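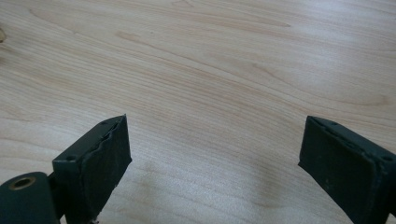

The tabletop, August.

Sevham Community Football: progress report to the Cilesow Fund

First of all, thank you again for your patience while we got the summer numbers together. I know you were hoping to have them sooner, and I'm very glad to say they make happier reading than the last lot.

We now have 306 registered players across the girls', boys' and walking football sessions, up from 198 when your grant began. The biggest jump has been in the under-12 girls, who have outgrown their corner of the Skuvia Road pitch and now have the whole of it on a Tuesday evening. They are a noisy, cheerful bunch and a pleasure to be near, even in the rain!

Three of our older players have passed their first coaching badge and are helping with the little ones. We had hoped for more, but two dropped out over exam time and we didn't like to press them. They have both asked about the next course, so I have kept places open.

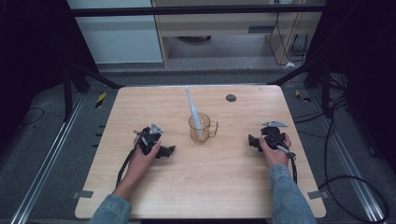 Nkechi Igwe wrote to us after the last session to say that her daughter used to hide at the back during matches and now shouts for the ball, and could we please think about running something through the winter as well. We would love to, and it brings me to the one sore point, the floodlights. The repair came in at £443, a good bit more than we had set aside, and we have paid it out of the kit money for now. New bibs will have to wait — the old ones are faded but they'll do.

The Muñoz Cup went ahead as planned. Our under-14s lost the semi-final on penalties and took it very well, all things considered (better than I did, I'm afraid).

Still to do before the next report: book the indoor hall for the colder months, replace the torn net at the far end, and settle the winter fixtures with the league. I'll send the full accounts separately, along with the receipt for the lights.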